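# Old office towers: fix up or recycle?

**pelupessy_pines** – 25th January

Okay so I need some opinions before I lose the weekend to this. The Gedus thrift store by me is clearing out old office desktops and I came home with more than I meant to. My plan is to turn one into a family computer for the kitchen (recipes, school stuff, the printer that hates all of us) and another into a backup box for photos. We have 924 photos from the October trip alone and they all live on my phone, which scares me a little.

My sister-in-law says I'm nuts and should just buy a cheap laptop. Is she right? I've swapped memory before but never touched a processor.

**tranon_tinkerer**

She's not right! Old business desktops are the best deal going. They come apart easily, they were built to be serviced, and parts are everywhere. Put in a solid state drive and it'll feel like a different computer. I've been running one in my garage for years under a layer of sawdust I'm not proud of.

**mossyporch**

Gonna be the grump here. I did exactly this and regretted it. The power bill wasn't terrible but the fan noise in a kitchen drove us up the wall, and then I spent three evenings chasing a no-boot problem that came down to one memory stick. A small used laptop would have cost me less once I added up the drive, the wifi adapter and the takeout I ordered because I was too mad to cook.

**tranon_tinkerer**

@mossyporch the fan thing is usually dust or dried-up paste though. Did you ever clean it?

**mossyporch**

I cleaned it twice. It was quieter. It was still a jet in my kitchen. Put it in a closet and I'd agree with you all day.

**flisik_fan**

Split the difference – closet box for photos, laptop for the kitchen. And pelupessy, whatever you do, one backup drive isn't a backup. Get a second copy out of the house. My cousin's basement flooded and the computer and the backup drive were sitting on the same shelf.

**pelupessy_pines**

Ugh, the closet idea makes sense. I hadn't thought about noise at all. There's a shelf by the router with an outlet right there.

What about swapping in a better processor? Is it worth it for something that just stores pictures?

**flisik_fan**

Nope. For file storage you'll never notice. Spend it on drives.

**tranon_tinkerer**

Disagree a bit! If it's cheap it's a fun afternoon, and you learn something. Check the supported list for your exact board first, and update the BIOS while the old chip is still in. Line up the little triangle, set it straight down, don't slide it. And keep your fingers out of the socket, those pins bend if you look at them wrong.

**mossyporch**

"Fun afternoon." That's how it started for me too lol

**tranon_tinkerer**

Ha, fair. Anyway, some pics:

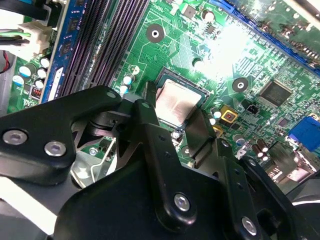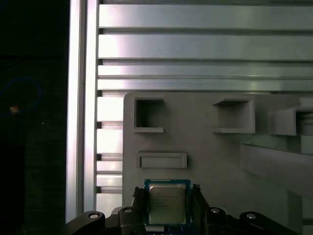
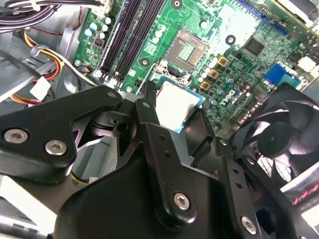
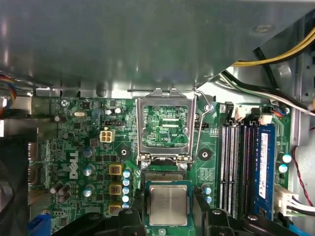
*Last one is the empty socket with the load plate open and the lever up. Look for EDP_CPU on the board.*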